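About Brolletano

Brolletano plans and budgets robotic equipment for small and mid-sized operations. Clients come to us before they buy. We write the requirement, price the options over the full service life, and stay with the project until the equipment has passed acceptance at the client's site. We do not sell hardware and we take no commission from those who do. Our fee is fixed at the start of each phase and paid by the client.

The company has 8 staff and works from one office in Fladville. Most of us came from plant maintenance, controls or purchasing, and the reports read that way. A typical planning report runs 25 pages, of which the first two are the ones a finance department needs.

What we do

Needs review. We visit the site, time the task as it is done now, and record part sizes, weights, reach, floor loading, power and network access. If the task changes from shift to shift, we time each shift separately. The review ends with a written recommendation, and that recommendation is sometimes to buy nothing this year.

Budget planning. The purchase price of an arm or a mobile base is the easy number to find. The rest of the budget goes to end-of-arm tooling, guarding, mounting, software licenses, data collection, operator training, spare parts and the hours your own people spend on the project. We list each as its own line, with the source of the price and the date the quote expires. We carry a contingency of 20 percent on first installations and show it openly. Clients may strike it out, but we ask that they do so in writing.

Quote comparison. Vendors package their offers differently. One includes a year of support and another bills by the visit. We put every quote on the same sheet, using the same operating hours and the same exchange rate, and mark whatever has been left out. The Plekell worksheet, which we developed for this purpose, has 228 line items. Few projects use all of them. Clients keep the completed worksheet and are free to reuse it.

Acceptance planning. Before the order is placed, we write down what the equipment must do, on which parts, at what rate, and for how long without help. These terms go into the purchase contract. Final payment depends on them.

Planning for learned tasks

A growing share of our work involves systems that are trained from demonstrations by people. These projects are budgeted differently, and older capital request forms have no place for the costs. Hand-held grippers, tracking markers, storage and operator time are recurring items. They belong in the operating budget as well as the capital one, and we recommend that a client agree on the split with its accountants before the request is filed.

Operator time is usually underestimated. Our plans allow for setup, rest breaks, rejected recordings and repeat sessions when the part or the room layout changes. We also allow for a second set of grippers. Tips and pads are treated as consumables, with a reorder point set in the plan.

Under the Zaidi program, clients can run a short collection trial before committing to an arm. The trial has a fixed price and a fixed length, and the hardware is rented. If the client goes on to buy, the recordings and session logs pass to the chosen integrator in an open format. If not, the client keeps them anyway.

How we are paid

Needs reviews are billed at a flat rate. Budget planning and quote comparison are billed together. Acceptance planning is billed separately, since some clients have engineers who prefer to write their own terms. Travel is charged at cost. We do not bill for the first call.

Most of our clients close their budgets in the fall, and requests for reviews peak in August. Clients who need figures for a fall submission should contact us by June. Late requests are accepted when we have room, but the site visit cannot be skipped, and a report without one will not be issued under our name.

Working with us

Send a short note that covers the task, the site, the number of shifts and the date your budget closes. Photos and a floor plan are useful — a sketch with dimensions will do. We reply with a list of questions, a proposed visit and a price for the first phase.

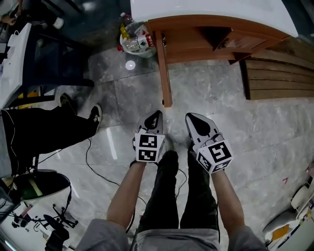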